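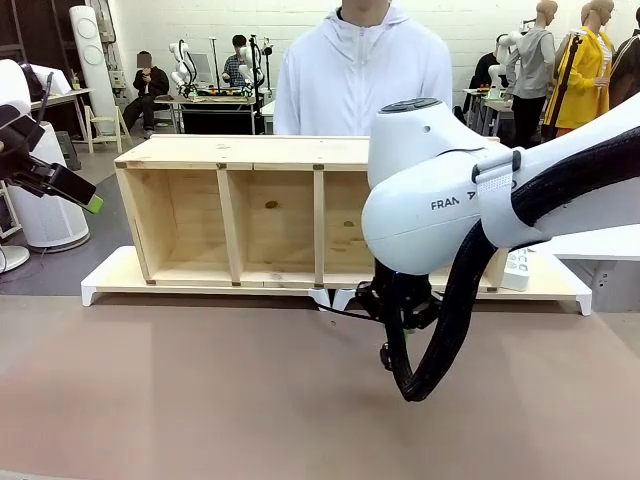
Figure 1. Two-arm station with the three-compartment cabinet on its white base.

Week 5 Notes: Reaching Around a Fixed Object

Fletbridge Robotics Short Course, Unit 2
Notes by Parviz Sadeghi. Lab sessions run by Arnaldo Pacheco, Thursday, Teixeira Building.

Read these notes before the lab. The worksheet assumes you have done the reading and the dry run in the simulator. Groups that haven't finished the dry run can use the desk machines at the start of the session, but it comes out of their arm time.

1. What the task is

Each group programs the pair of arms to pick up a small block from the tabletop and put it in one of the three compartments of the cabinet. Arnaldo will tell you which compartment when your group comes up. Your program needs to take the compartment as an input. Don't write three separate programs.

The cabinet is open at the front. The two partitions run the full height inside, so the gripper can't cross from one compartment to the next without coming back out. Most of the planning errors we saw in the dry runs were of this kind. The planner finds a short path between two points, the short path goes through a partition, and the arm stops with a collision warning. If your planning scene has the cabinet in it as one solid box, you will get the opposite problem and no path at all. Build it from separate panels: top, bottom, back, two ends and two partitions.

Measure the panels yourself. There is a tape in the drawer under the desk machines. Write your measurements on the worksheet in millimetres and have a second person in the group check them.

2. Frames

We use four coordinate frames in this unit.

Table frame. The origin is the front left corner of the tabletop, x to the right, y towards the cabinet, z up.
Left base and right base. One for each arm. The transforms from the table frame are in the Markari configuration file and you shouldn't need to change them.
Cabinet frame. The origin is the lower left front corner of the cabinet. You set this one.

The cabinet stands on a base that holds it off the table, so the floor of each compartment is higher than the tabletop. Last year two groups left that height out of the cabinet frame. Their x and y values were fine and the block went into the edge of the bottom board.

Worked example. Suppose the front left corner of the cabinet is 700 mm along x in the table frame and the cabinet is square to the table. A point 50 mm to the right of that corner in the cabinet frame is then at x = 750 mm in the table frame. Now suppose the cabinet is turned by a small angle. The same point has a slightly smaller x and a changed y, and you need the rotation as well as the offset. Question 2 on the worksheet gives you an angle and asks for both values. Show the matrix.

3. The cable

The planner knows the shape of the arm links. It doesn't know about the thick cable that runs along the outside of the right arm. The cable hangs in a loop, and the loop changes shape as the wrist turns. A path that is clear for the links can still drag the cable over the front of the cabinet or catch it on a corner.

There are two ways of dealing with this. The first is to add a padding volume around the wrist so the planner keeps further away from everything. It's quick to do, but with too much padding the gripper can't get into a compartment. The second is to limit how far the last joint can turn, which keeps the loop on one side. Start with the second. Put the padding in only if you still get contact.

When you run the arm, one person watches the screen and another watches the cable. Swap after every run.

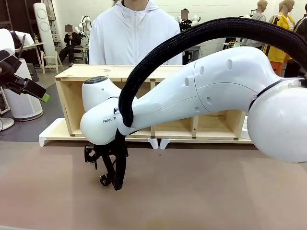 Figure 2. Right arm reaching low across the tabletop in front of the shelf unit. Note the cable loop over the upper link and its drop in front of the wrist.

Look at where the cable comes down in Figure 2. It hangs next to the gripper, on the side you would be using to line up by eye. For your approach pose, use the numbers on the screen and check by eye from the left end of the table.

Figure 2 is also a useful pose to copy into the simulator. The upper link is long and nearly level, which leaves less room between the arm and the front of the shelves than people expect. Try planning from there into each compartment in turn and record the ones that fail. Question 3 uses your results.

4. Which arm does what

You can do the whole task with one arm, but you won't get full marks for it. The left gripper has the green fingertip and is the easier one to find on the video. Use it for steadying the block or for passing it across.

If you pass the block across, choose a handover point well in front of the cabinet. Both grippers have to be stopped before either one opens or closes. The receiving gripper closes first, then the other opens. Put a wait between the two and check the grip reading before you go on.

The two arms share one planning scene, so each one has to be told where the other is. In the Markari interface this is the "shared scene" setting, and it's off when you first open a project. Turn it on, save, close the project and open it again. The setting doesn't take effect until you do.

5. Speed and stopping

Speed is limited to 5 per cent for the first run of any new path. Arnaldo has to see that run before you go faster. After that you may raise it in steps, up to the limit marked on the station card.

Say "moving" out loud before you start a run. One person holds the stop button the whole time and does nothing else. If you need to reach over the table, the arms are stopped first and the person holding the button says so.

Tie back long hair and tuck in hoodie strings if you are working close to the arms.

6. Marking

The pass mark for the frame calculations is on the worksheet. For the placing task you are marked on the log and on the written account together. A group that places the block every time and can't explain its frames will do worse than a group that misses and can say why. Last year's best log, from the Grillow group, recorded 97 runs with a line of notes for each. You don't need that many, but every run you do has to be in the log, including the ones you stopped.

Hand in:
Worksheet, questions 1 to 4
Measured cabinet dimensions and your cabinet frame
Run log
One page on the run that went worst and what you changed after it

Reading for next week: chapter on grasp planning, up to the section on friction. Bring your Week 5 log with you, as we'll use the grip readings in the first exercise.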